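**Hamadley robot hand: "eight-minute" morning check takes 55**

Plendura says its Hukel hand can be made ready for a day's work in eight minutes. At the company's trial rooms in Hamadley, where the hand has been fitted to an arm since June, the morning we watched took 55.

The company disputes that the two figures measure the same thing. Its eight minutes starts when the arm is powered, homed and in a good mood, to borrow the phrase used by one of the technicians, and stops when the screen shows a row of green ticks. Ours started when the first cover came off and stopped when the hand was allowed to go near anything it might drop. Buyers can decide for themselves which of those they will be paying wages for.

The Hukel is a black hand with a thumb and fingers, and a strip of textured grip material across the palm side. It bolts to the wrist of an arm, with a small camera mounted there so that the control software, called Qin, can see what the fingers are doing. Plendura is pitching it for household-type work: drawers, worktops, things left lying about. The Hamadley rooms are furnished to suit.

Setting up goes in a fixed order. The wrist bolts are checked with a torque driver and marked with a paint pen. The cable is followed by hand from the wrist back to the elbow, as it has twice worked itself into a spot where the arm can pinch it. Then the thumb is run from one end of its travel to the other, and after that each finger, while Qin compares where the joint says it is with where the motor thinks it ought to be. If the two disagree by too much, the finger is "re-zeroed", meaning that somebody pushes it gently against its stop and presses a button.

On our visit one finger had to be re-zeroed, passed, failed on the next run and had to be done again. The technicians seemed unsurprised. The job sheet clipped beside the controller had the same entry on it from earlier in the month, in different handwriting.

Plendura's leaflet calls the hand "self-calibrating". Pressed on the word, the company said it meant that the hand reports when it needs calibrating. A smoke alarm does something similar, and few people would call it self-extinguishing.

The camera check is the slowest part. The arm is moved through a set of poses around the room, some looking down at open floor, some close in to the furniture, and at each one Qin works out whether the camera has shifted on its mount. Bright light is a nuisance. Reflections on the floor and glare off pale worktops can both upset the reading, we were told, and a blind was lowered halfway through before the run was started again from the top. None of this is counted in the eight minutes, on the grounds that the camera "should not normally move". The mount had been tightened the afternoon before.

Last comes a grip check, with the thumb and fingers brought up to a rod and the closing force read off the screen. The company would not let us have the readings. It did say that the grip strip is treated as a wearing part and is wiped with a lint-free cloth at the start of each session. How long a strip lasts, and what a new one costs, will be "confirmed at launch".

There are good things to report. The hand comes off the wrist quickly and goes back on without a struggle, and the fasteners are a common size, so a site would not need a special tool that lives in one person's pocket. The fault messages are in plain English. When the cable was unplugged for us on purpose, Qin said that the cable was unplugged, which is more than can be said for some machines costing a good deal more.

The staffing question is harder to get past. Plendura's figures for customers assume that the morning check can be done by whoever opens up, with no training beyond a short video. In Hamadley it was done by two technicians who plainly knew the machine well, and at several points both of them were needed, one holding the finger and one at the keyboard. The company accepts this, and says a later version of Qin will let one person do the lot. It gave no date for it.

It also declined to share the full maintenance log for the trial, offering a summary instead. The summary gives the hours the hand was available for work. It leaves out the hours spent getting it there, and the company said it had no plans to add them, though it would "look at the format".

Plendura says it is talking to some eight possible customers and expects the first hands to leave Hamadley once the trial is finished. Anyone on that list might like to ask for a visit early in the morning, before the covers go back on, and to bring a watch.

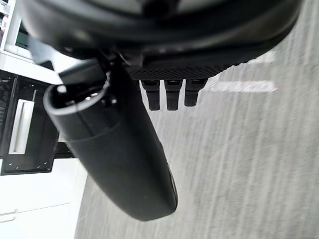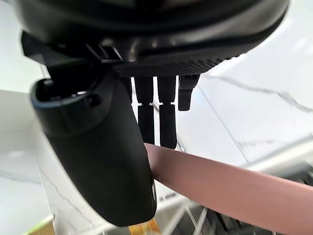 *Wrist-camera views from the trial rooms in Hamadley: the hand over carpet beside white furniture (first picture), and with its thumb against a pink rod (second picture).*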